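Topic: Held 11 days, then released without charge – what can the family do?

terko_reader
I write here for the first time, so please excuse if this is the wrong section. The younger brother of my neighbor in Araya was taken by the police in June, at the bus station, together with four other men. He was held for 11 days. No charge, no judge, only a paper which says "public order". Then they opened the door and told him to go home. The family wants to complain but the father is afraid that it makes things worse. Has anyone experience with this?

Edith Escobar
Does he still have the paper? Do not give the original to anybody, also not to a lawyer. Make copies. When my cousin was detained in Himia, the office asked for the original "for the register" and we never saw it again.

northgate77
Sorry, but we hear only one side. Four men and a brother at a bus station, maybe there was a reason. The police do not hold people 11 days for fun.

Edith Escobar
If there was a reason, they can write it down and show it to a judge. It is what judges are for.

northgate77
And if the witness is afraid to talk before a judge? You make it sound very simple. I lived in Astley in the bad years, and I was glad that somebody was detained.

Njål Strömberg
I understand northgate77 a little, I also lived there then. But in those years they took my teacher as well, and he was 60 and taught geography. The order was the same two words. I don't think anybody was safer after it.

terko_reader
He has the paper, yes. The date on it is one day later than the real day. Is this important?

Hafiz Wuisan
It is very important. Ask the bus company if they keep the ticket records, and write down who saw him that day, with the hour. My complaint had the number 1198 and it was the date problem that made them read it at all. The rest they ignored.

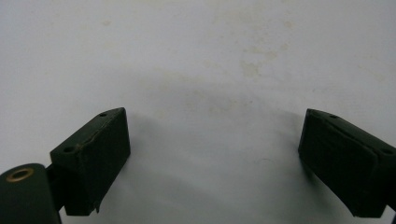
The answer came after eight months, so tell the father to be patient. They paid me 800, and my lawyer cost 1000. I would still do it again – the detention is now marked as unlawful in my file, and when I apply for work I can show this.

northgate77
So you lost 200 and the taxpayer lost 800. Great system.

Hafiz Wuisan
I did not do it for the money, I wrote this already.

Adanech Beyene
Please keep it friendly. To terko_reader: the legal aid office in Terko is open on Friday until noon, and they take people from Araya too. He must come himself or sign a letter that his father can speak for him.

terko_reader
Thank you all. I will tell them about the copies tonight. The father still says no, but the brother wants to go on Friday.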